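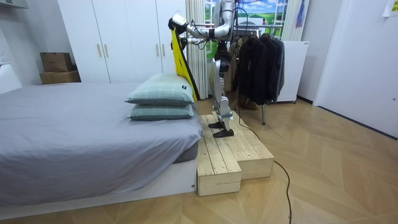
The humanoid in the bedroom, with the yellow cloth in its gripper.

Open day at the Pasetix home lab: your questions

I look after visits at Pasetix, and my inbox fills up nicely before every open day. Most of you ask the same handful of things, so I've put my answers on one page. If yours is missing, use the contact form and I'll get back to you (evenings are my best time, so don't panic if the afternoon goes by).

When is it?

November 15, 2022. Doors open in the morning and we run demonstrations until late afternoon. We also held one in July, and if you came to that, you'll find the bedroom has moved on quite a bit.

Where do I go?

We're in the Kemppainen building in Zurnberg, on the first floor. The tram stop is right opposite. There is a car park round the back but it fills up quickly, and the spaces by the loading door belong to our neighbours, who do need them.

Do I have to book?

Yes please! Each demonstration takes 16 visitors and lasts 29 minutes, which sounds oddly exact, but it's what we need to get one group out and the next one in. Booking is free. If you can't make it, cancel online so somebody on the waiting list gets your place.

What will I see?

The bedroom session is the one everyone asks for. We've fitted out a room with a proper bed, pillows, a wardrobe, curtains and a rack of coats, and the humanoid works at the bed from a stepped wooden platform. It handles cloth, mainly. You'll also get a short talk from one of us and a good look at how a session is prepared, down to the dull bits like laying the cloth out again between goes.

Why cloth? Couldn't it lift something impressive?

I get this one from dads and from ten-year-olds in equal measure. A box keeps its shape when you pick it up. A cloth flops, folds over itself and slides away, and the corner you wanted ends up underneath. I find it far more gripping to watch than lifting (sorry), and by the end of a session people are usually leaning forward in their seats and willing it on.

Does it always work?

No, and we don't hide that. It drops things. It takes hold of two layers when it wanted one. When that happens we stop, put everything back and go again, and you're welcome to ask what went wrong. Some of my favourite conversations with visitors have started with a cloth on the floor.

Is it fast?

Not at all. I can make my own bed a good deal quicker, and I'm not a morning person. Come expecting slow, careful movements and you'll have a lovely time.

Can I touch the robot or shake its hand?

Not while it's switched on, I'm afraid. Please stay in the seating area during the demonstration and keep bags tucked under your chair. There's a cable running across the floor in there, so wait until we wave you over before you come any closer. You can handle the practice cloths on the side table as much as you like.

Can I bring children?

Yes, from age 8 upwards, with an adult. Younger brothers and sisters can use the drawing corner in the foyer, but one grown-up will need to stay out there with them. It isn't especially loud, though the motors do make a bit of a whine.

Can I take photos?

Photos are fine, without flash. Short videos too. Please don't film other visitors without asking them first.

Is it accessible?

There's a lift, the doorways are wide and we keep two wheelchair spaces at the front of every session. Tell us on the booking form and one is yours. A written version of the talk is available as well – just ask at the desk.

Is there anything to eat?

Café Ito on the ground floor does soup, sandwiches and a very good plum cake. No food or drink in the bedroom, please.

I run a class or a club. Can we come separately?

We'd love that. Group visits run outside open days and the largest we can manage is 49 people, split between the bedroom and the workshop. Write to me with a couple of possible dates and the age of your group, and I'll see what we can do.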